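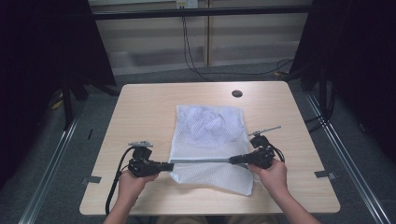 Laundry sorter and folder, part-time, 30 hours a week
Kornen Linen Room, starting January

Somewhere in every household there is a mesh laundry bag with one sock in it. We have 3,439 mesh laundry bags, and we would like them to come back flat, empty and paired with the right customer. If you find that prospect soothing, read on. If it makes your eye twitch, we also have a vacancy in deliveries.

The job is table work. Customers send us their delicates in white net bags. After the wash you empty each bag, check the corners (things live in the corners), smooth it out on the table and fold it in thirds. Mesh does not want to be folded. It bunches at one end and fans out at the other, and it remembers every crease it has ever had. You will develop opinions about this within a week, and we will want to hear them, up to a point.

You'd be working with Dorottya Hegyi, who runs the folding side and can do a fitted sheet in the air. She will teach you everything except that.

What we're after:

Patience with fabric and, to a lesser extent, with us
Happy on your feet for most of a shift
Able to read a care label without guessing
Clean hands, short sleeves, no dangly bracelets (net catches on everything)

Experience is welcome but we don't insist on it. Our best folder came to us from a bakery.

What you get: 2 paid breaks a shift, your own washing done free within reason, and 128 hours of paid holiday a year. Duvets are not within reason. The radio is shared and the arguments about it are long-standing.

There is a short trial before we offer anyone the job. It takes nearly an hour, it is paid, and it consists of a pile of bags and a cup of tea.

To apply, write a few lines to Dorottya at the Kornen front desk telling us when you can start and what you do with odd socks. CVs are fine but we do read the sock part first. Applications close on 21 November 2019.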